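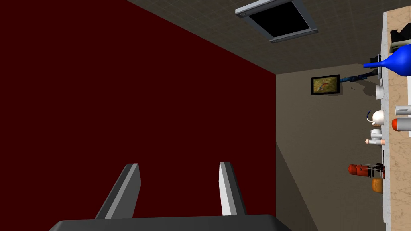

Can a machine do the kitchen chores yet?

Parts of them. A machine that has been prepared for a particular kitchen can often move a cup or a bowl from one spot to another, and it can wipe a clear surface. Doing a whole chore from start to finish, in a home it has not been prepared for, is still beyond the systems we have tested.

About Preslow

Preslow is an independent test house for household and light-industrial automation. Manufacturers, housing providers and care organizations come to us when they want to know whether a machine will do a job, how long it will take, and what a person will still have to do afterward. We do not build robots and we do not sell them. Our income comes from testing fees, which are the same whether a product does well or badly, and from training courses for people who buy equipment.

The company was formed when two smaller businesses, Rovasberg and Kairys, combined their work. Rovasberg had tested kitchen appliances for retailers. Kairys wrote operating procedures for small factories and packing rooms. The two names are still used within Preslow for the home and shop-floor departments, and clients of long standing will find them on their paperwork.

Our Work

Each test begins with a written description of the chore. "Clear the counter" is too loose to be tested, so we agree with the client on which items are to be moved, where they are to go, how they are to be left, and what counts as damage. A person then does the chore by hand, and the time taken becomes the reference for everything that follows.

Most machines are first tested in simulation. A simulated kitchen can be reset at once, nothing in it can be broken, and the same layout can be given to every product. Our kitchen layouts place everyday items along a countertop at varying distances from one another. A bowl, a kettle or teapot, a small cup and a loaf-shaped item each call for a different grip, and a machine that manages one of them may fail at the next.

To date the home department has logged 2,680 simulated attempts at counter chores. Products that reach the agreed standard move on to our practice kitchen, where the same chore is repeated with real crockery. Results from the two stages are reported separately and are never averaged together.

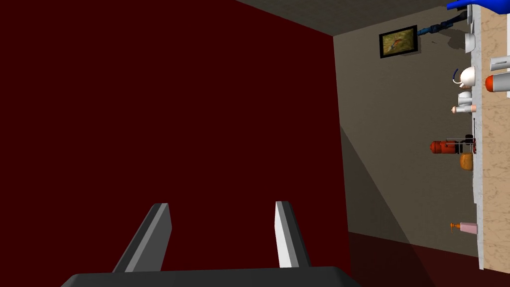 What We Have Found

Household work remains harder than shop-floor work. On a packing line, parts arrive in a known position and the lighting seldom changes. In a kitchen, items are left lying at odd angles, handles face the wall, and the counter is rarely the same on two days running. Of the 9 home products we reviewed in our last full round of testing, 2 completed the agreed counter chore without help. Both were slower than the person who set the reference time.

Shop-floor results are better. Loading trays, moving cartons and sorting parts of a single kind are tasks that many of our clients now hand over for most of a shift. Mixed bins, soft packaging and tangled cables still call for a worker close by.

Our reports state these limits in everyday language. A client who reads that a machine "needs assistance" will also be told what kind of assistance, how often it was needed, and how much training the person giving it required.

The Tukier Scale

Results are published on the Tukier scale, which was developed in our home department and is now used across the company. It has 8 levels. The lowest describes a machine that must be guided through every movement, and the highest describes one that can be given a chore in an unfamiliar room and left alone. No household product tested by Preslow has yet been placed at the highest level. The scale is reviewed each May, and comments from clients are accepted throughout the year.

Independence and Conduct

Preslow holds no shares in any company whose products it tests. Clients may see a draft report and correct errors of fact, but they may not change a finding or remove a failed attempt from the record. Staff who have worked for a manufacturer do not take part in tests of its products.

Visits and Inquiries

Our practice kitchen and shop-floor hall are open to clients and school groups on Wednesday afternoons by appointment. Requests for testing should include a short account of the chore, the setting in which it is done, and the number of people who do it at present.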